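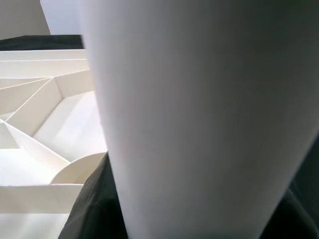

Plilonitz web group, minutes, 15 February 2026

Present: Adebayo Babalola (chair), Apolline Caron, Lerato Engelbrecht, Yannick Fleury (notes)
Apologies: Timothée Marty

1. Page speed
Lerato has shrunk the photos on 28 product pages, and the Prasum category now loads in under six seconds on her old phone. Big cheers all round! Another 20 pages to go.

2. Broken links
Apolline ran the crawl again and found 300 dead links, nearly all from the old blog addresses. She'll redirect them to the closest live page and leave the home page out of it. Yannick offered to help with the Costulum posts.

3. Page titles
Lots of good ideas here (we ran over, happily). Agreed to put the product name first and the shop name last. Adebayo to write up the wording for Timothée.

4. Site search
Moved to April. Lerato would love to try Ots before then and will set up a test copy.

Next meeting: date to be sent by Adebayo.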